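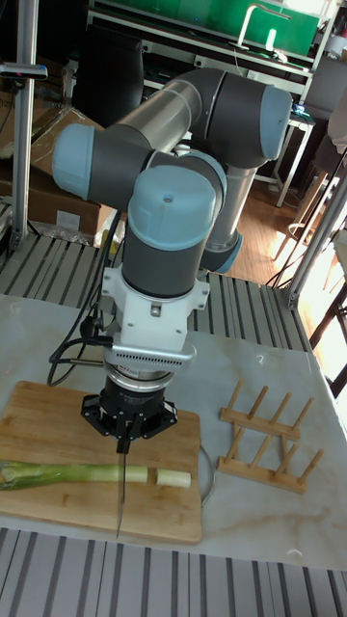 Angharad Cadwaladr had been making her grandmother's leek and barley soup every Thursday for 19 years, and she would have told you, if you had stopped by the kitchen on Staritz Street with a minute to spare, that she had never once got it right. It was good soup. James had 2 bowls of it every week and wiped the pot with bread. But it wasn't the soup she remembered, the one that steamed up the windows when she was small and home with a cold.

Then in December her aunt in Briven mailed her a box of old things — buttons, mostly, and a church bulletin — and tucked in the bulletin was a card in her grandmother's slanting hand. Barley, leeks, a ham bone, 12 peppercorns. And at the bottom, underlined, the rind of the cheese.

"The rind!" she said out loud, to the cat.

She dug one out of the back of the refrigerator, hard as a shoe heel, and dropped it in and put the lid on and went to fold towels, since there was no use hovering. By the time James came in, stamping his boots, she had forgotten the towels altogether and was standing at the stove with the spoon in her hand.

"Smells different," he said, and got down the bowls.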